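4. Place Names Across the Two Map Collections

4.1 Matching the entries

The Ilov collection lists each settlement once, under the spelling used on its base map. Kioko lists a settlement under every spelling its editors have come across, with one of them marked as preferred. To compare the two, we took the 154 settlements in the Grornelcombe district that appear on the printed district map and looked up each one by hand in both collections. A settlement was treated as matched if the name agreed after accents and hyphens were removed and the point fell inside the same parish. Spelling variants that differed by more than one letter were set aside and checked against the printed map.

Most of the work went into the variants. In the hill parishes the word for "ford" is written in 3 ways, and the two collections do not choose the same one. Ilov follows the older survey sheets. Kioko follows road signs where it has them and the survey sheets where it does not, so its own spelling changes from one side of a parish line to the other. We kept both forms in our table and gave neither priority.

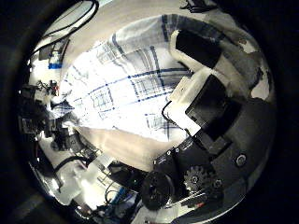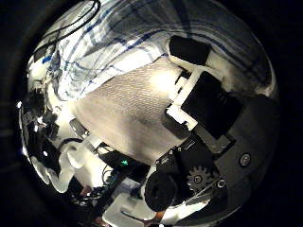 Figure 4. White cloth with a blue and gray plaid pattern, two close views.
Department of Geography and Map Studies, Wiswood

4.2 Position of the points

Where a name matched, we measured the distance between the point given by each collection and the main crossroads of the settlement. For compact villages the choice of collection made little difference. For long villages strung out along a valley road it mattered more. Ilov places its point at the middle of the built-up area, while Kioko places it at the church or, if there is no church, at the post office. Neither rule is wrong, but a reader who asks for directions to the same village in both will be sent to different ends of it.

We found 20 settlements for which the two points fell in different parishes. All but 4 of these lie along the river, where the parish line was moved after the survey sheets were drawn. The remaining cases look like typing errors in the coordinates, and we have reported them to the editors of both collections.

4.3 Dates and updates

Ilov prints a revision date at the foot of each country page, but the date covers the text as well as the map, and a change to a population table is enough to renew it. Kioko gives no dates on its pages. Our lookups were finished on Aug 27, 2021, and we repeated a small part of them in December to see whether any points had moved. None had, although two of the outside links on the Kioko district page no longer opened.

Link checks for the rest of the country pages are reported in Section 5, together with the table of spelling variants by parish.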